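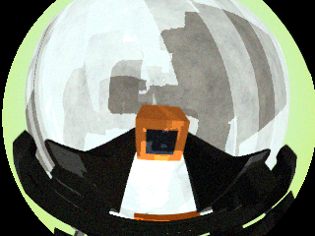 Third week into the evening bookkeeping course at Flarton and I'd like to hear from people who finished it and got something back for the money. It costs 194 a month for six months, and you pay whether you turn up or not. My sums look a lot like the big silver ball: bright and white from a distance, and everything reflected in it comes out blocky and bent. On paper I earn the fees back by June. In my bank account, less so. Has anyone had a pay rise from this thing?
posted by ledgerdemain

Yes, but a small one. I was at Kofler on the front desk, did the Flarton course, and they moved me to accounts for an extra 23 a week. You can work out how long that takes to break even. I did, in one of the lessons, which was at least good practice.
posted by oldtuppence

Disagree with the whole idea of breaking even. You'd have spent it on takeaways. I did Pokine's online version for a third of the price and learnt the same things in my dressing gown.
posted by mild_peril

Same things, minus the certificate anyone local has heard of. I put Pokine on my CV and was asked if it was a card game.
posted by oldtuppence

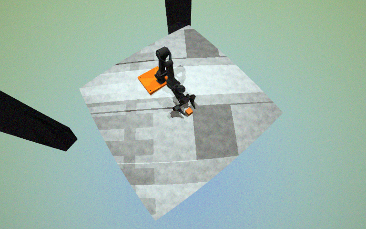
Cirkotgate Kate thinks you're all forgetting the exam fee, charged separately and mentioned on page 20 of the handbook, after the bit about parking. She'd still do it again, but she'd ring first and ask for the full cost in writing.

Rang them. There is an exam fee. There is also a resit fee, which they told me about with some warmth.
posted by ledgerdemain

Comments

tinribs: My employer paid half. Ask before you enrol, mine wouldn't backdate it.

mild_peril: Still in the dressing gown. Still solvent.

quarterday: Did anyone find the parking?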